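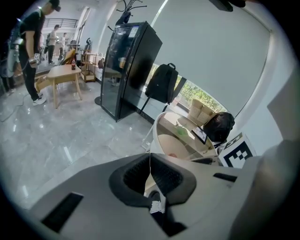 Drinks fridge next to a window: bad idea?

Board: Break Rooms and Small Offices
Thread views: 2,324

purkard_annex
Posted Aug 20, 2026
We have a tall black display refrigerator with a glass door standing near the window wall. The big gray roller blind stays down most of the day. Coat rack is right behind the fridge, and a backpack hangs off a stand in front of the blind. In September we have to decide if the fridge stays there or goes out in the hallway. Anyone run one by a window for long?

mill_street_711
Three years by a south window. The compressor ran all afternoon until we got a blind. With the blind down you should be fine. I would worry more about the coat rack. Those fridges need air behind them and coats block it.

sfeir_fan
Disagree on the blind. Ours gets hot and the heat sits between it and the glass, then comes out at the bottom. Move the fridge.

mill_street_711
Depends which way the window faces. OP, which is it?

purkard_annex
North, with trees outside. There is a gap at the bottom of the blind and you can see them through it.

sfeir_fan
North and trees, ok, then leave it. Still move the rack.

dot_and_carry
I'd put the rack by the door. People come in, hang up their stuff, done. Then the backpack can go on it too. We got a Plisier wall rail for 357 and got rid of the stand completely, but you need a solid wall.

kettle9
357 for hooks? A rack with a round base like the OP has is good enough and you can take it with you when you move.

dot_and_carry
It was a long rail. Ours tipped over twice in winter with wet coats on it.

kettle9
Then spread the coats out.

purkard_annex
The window cushion is beige woven stuff. Will it fade there?

mill_street_711
Beige won't show it much. Turn it over now and then.

purkard_annex
Thanks. Fridge stays, rack goes by the door. The movers wanted 200 for the hallway job so that's saved. Will measure behind the fridge on Monday.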